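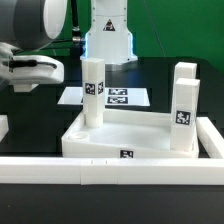 Figure 6.1 A white tray with raised walls on a black tabletop. A tall stack of square segments stands in the tray, and a plate with two printed tags lies behind it.

CHAPTER 6
Trays, Fixed Places and Marked Parts

In this chapter you will learn
how to choose a tray for a bench task
what a recess does for the part that is set in it
how colour contrast between part, tray and table helps the eye
where to put a printed tag so that it can be read
how to write a simple layout sheet

Words to know: tray, wall, recess, seam, tag, adjacent face, layout sheet, home place

6.1 Introduction

In Chapter 5 we treated the bench as one surface and asked how high it should be and how it should be lit. Now we come to what lies on the bench. Most bench work is made of small movements: a part is taken, turned, joined to another part, and put down. If the putting down is done without care, the next taking will be slow. The worker must look for the part, and sometimes must look for it twice.

A tray is the oldest answer to this problem, and in many workshops it is still the best one. It costs little. It can be carried to the next bench with everything in it. It also shows, without any words, which things belong to the job and which things do not.

Look again at Figure 6.1. The tray has raised walls and a shallow inner floor. Near its front left corner the floor has a circular recess. The tall stack stands inside the tray and the marked plate lies outside it, directly on the table. As you read this chapter, come back to the figure and ask for each object: does it have a fixed place, and how would a new worker know this place?

6.2 Walls and floor

The wall of a tray has two duties. It stops small parts from rolling off, and it gives the fingers something to hold when the tray is carried. A high wall does both duties well but it makes the hand climb over it at every movement. For light assembly a low wall is usually preferred. For loose parts such as screws or washers, take a higher one.

The floor should be flat where parts stand and shaped where parts must not move. A tall part needs special attention. When it is built from segments, each seam is a place where it can bend or come apart if it is pushed from the side. Put tall parts where the hand does not have to pass in front of them. Short parts may go nearer to the worker.

A recess is a shaped hollow in the floor. A round recess keeps a round foot from sliding, but it does not stop the part from turning. If the direction of the part is important, the recess should have at least one straight side, or a small notch. Students often forget this point when they draw their first tray.

6.3 Colour and contrast

White on black is easy to see. A white tray on a black table gives a clear edge on all sides, and the worker can find this edge without moving the head. White parts in a white tray are more difficult. The eye then depends on shadows, and the shadows change with the lamp.

There are some common ways to improve this. The floor of the tray may be covered with a dark mat. The lamp may be moved to one side. The parts themselves may carry a dark mark. Glossy surfaces need extra thought, as they reflect the light and a printed mark can become hard to read from some angles.

6.4 Tags on parts

A printed tag tells which part it is, or where its place is, or both. In Figure 6.1 the tall stack has tags on two faces that meet at a corner. One faces forward and the other is on the adjacent side. With such an arrangement there is more than one position from which the part can be recognised. The flat plate has its two tags on the upper surface.

The following rules are enough for a beginner:

Place the tag on a flat face, away from edges and seams.
Leave a plain border on every side.
Do not put a tag where the fingers will hold the part.
For a tall part, use two adjacent faces.
Write the same code on the layout sheet before the tag is fixed.

6.5 A case from practice: the Paewai workshop

Modgate is a small firm which assembles door fittings in Paewai. Until recently its workers kept parts in cardboard boxes at the back of the bench. The firm changed to a moulded tray called the Flatska, and ordered 200 of them for the first production line. Each tray had one round recess and an open floor.

In the month before the change, the line recorded 546 occasions when a worker stopped to search for a part. The firm had hoped that the trays alone would solve this. They helped with small parts, but the tall ones were still put down in any free corner, and they fell. The line leader then made a layout sheet, with a home place for each part drawn in outline, and fixed one sheet beside every bench. The first version was dated November 6, 2018 and it filled a single page. Part 1010, a long spacer, received a home place at the back of the tray, and its tag was moved from the end to the side.

The Elard layout sheet, which we use in the rest of this book, has the same form. It has an outline of the tray, a list of codes, and an empty line for remarks.

Before you continue

Take any shallow tray from your classroom or kitchen and place five objects in it. Draw its outline from above on plain paper and mark a home place for each object. Give the drawing to a classmate, empty the tray, and let the classmate fill it again from your sheet. Keep the drawing, as you will need it for the exercise in Section 6.8.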